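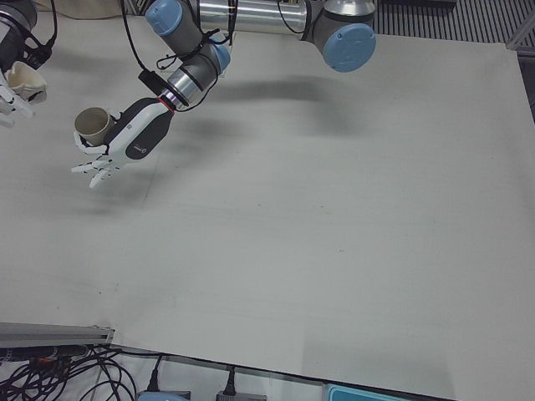
12 March 2026, hand comparison, bench 2

Cup work again, both hands on stock firmware. Ran the Balogh controller first, then the Sota one, 38 grasps each. Balogh dropped 3. Sota dropped 23, most of them at the tilt, where the thumb eases off as if it had somewhere better to be.

Force limit was still at the December value, so the Sota numbers may be partly my fault. Rozália says entirely. Rerun with the limit reset before anyone in Timville sees a chart.

Loop latency on the left wrist peaks at up to 165 ms. Irén blames the cable slack, I blame Irén's driver. Swap the cable first, it's cheaper than the argument.

To do: more cups, softer thumb gains, find the spare hand mount.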